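### 3.2 Small drawers and what people put in them

I came to this part of the study a bit sideways. Lilian Muli and I had set out to look at how people in Estcombe keep track of household paper (bills, school notes, the endless takeaway menus), and I kept getting distracted by the little desktop drawer units. They were everywhere! Kitchen benches, hall tables, the top of the fridge in one flat. So I asked Ehab Abdel Rahman whether we could add a few questions about them to the August round, and he said yes, as long as I did the coding myself. I did the coding myself.

We ended up with 60 households and 928 separate entries in the drawer diaries. An entry is one opening of one drawer, written down by whoever opened it, with a word or two on what they wanted and whether it was there. People's handwriting got worse as the month went on, and so did their patience, but the entries stayed surprisingly full. One of my favourites just reads "tape, no, tape, no, string, fine."

The thing I want to talk about here is the middle drawer. In a three-drawer unit, the top one fills up first and gets the stuff people reach for without thinking: pens, keys, lip balm, the good scissors. The bottom one becomes storage in the proper sense, spare batteries and instruction booklets and that sort of thing. The middle one is where the arguments are. In our interviews, people could usually name what lived in the top and bottom drawers while sitting on the couch, and then they'd get to the middle and go quiet, or laugh, or call out to somebody in the next room.

Figure 4 has the type of unit I mean, with three matching green drawers and a round knob on each.
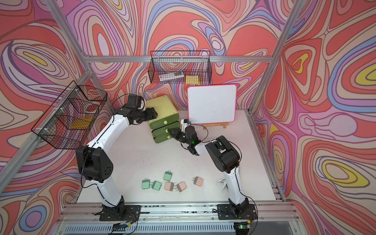

**Figure 4.** Three-drawer desktop cabinet with a small whiteboard on an easel stand to its right.

Matching fronts matter more than I'd expected. When all the drawers are the same colour and have the same knob, the only thing telling them apart is height, and people do get it wrong, especially first thing in the morning. Several diaries have little clusters of entries a minute apart, which is somebody opening the wrong drawer and then the right one (I did this myself at the Povbridge office while writing this paragraph, looking for a highlighter). A few households had stuck labels on. The labels helped visitors quite a lot and the owners hardly at all, as far as I can tell, and in two homes the labels described contents that had moved out long ago.

Then there's the whiteboard question. A lot of people keep a little board near their drawers, and I'd gone in assuming the two worked as a pair: you run out of something, you write it on the board, you buy it. Lilian was doubtful, and she was right to be. Boards near drawers mostly carried messages to other people ("dentist 4 pm", "feed fish") and very rarely anything to do with what was in the drawers. Plenty of them had been wiped so many times, with so many different things, that the surface had gone greyish, and a couple of people said they liked having one around even though they hadn't written on it in ages. I've coded those as "in place, not in use", but I'm not thrilled with the label. Having a spot where you could leave a note seems to count for something.

I should say a word about size as well. We left out anything that stands on the floor, so no filing cabinets or chests of drawers, and we also left out single-drawer boxes, even the nice ones. That trimmed the Amissah group of homes more than the others, where families tended to have one big shared dresser near the front door. Ehab thinks we should go back and do dressers properly. I agree, though I'd want a different diary for it, with room for more than one person's writing on a line.

The coding sheet follows the one from our Cidberg pilot, with the "other" category split into "other, useful" and "other, no idea". The second of these turned up mostly in middle drawers, and I go through it in Section 3.3 along with the keys that don't open anything.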